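From: Triin Raudsepp
To: bimanual-methods list
Subject: Re: two-arm sweeping, where does the dustpan arm get its target?
Date: August 10, 2018

Seul-gi Ban wrote:
> Lovely to see Gimwood sweeping at last! Do you plan each arm
> separately, or does the pan simply follow the broom?
> And how many demonstrations did it take?

Dear Seul-gi, dear all,

Thank you so much for asking, and sorry to be slow - I've been at the Ekley house all week with Jaanus. We started with separate planners and were never happy with them. Now a single policy puts out both wrist targets together, 50 steps at a time, and we keep only the first 40 before asking it again. It was trained on 300 demonstrations, with 3 held-out rooms for testing. Tipping the pan toward the bucket is still the hard part, and I'd dearly love to hear how Gediminas handles long handles, as a little slip at the grip grows so much by the time it reaches the floor!

A few views from the doorway:

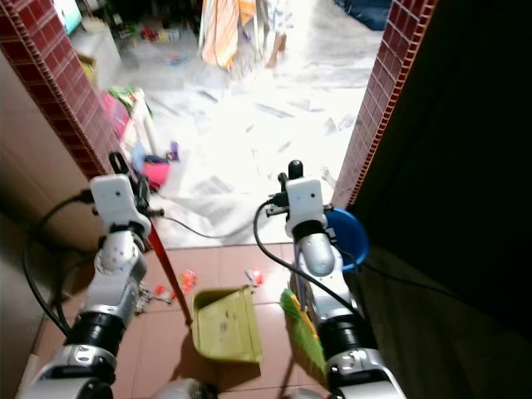
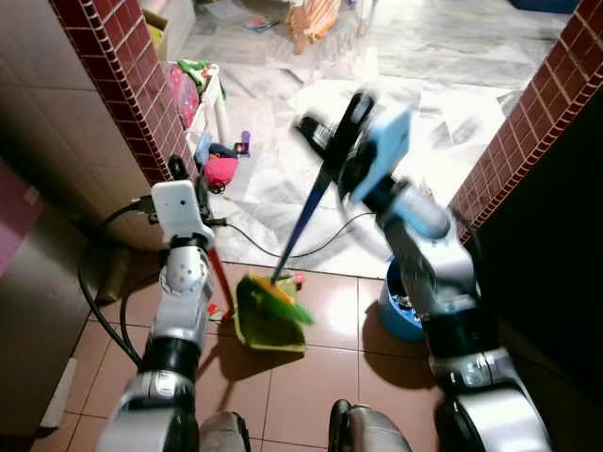
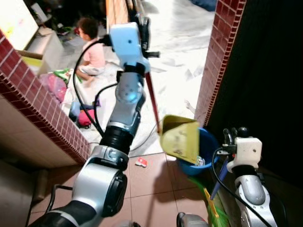 Robot's-eye views at Ekley, red-handled dustpan on the left arm's side, broom on the right.

Warmly,
Triin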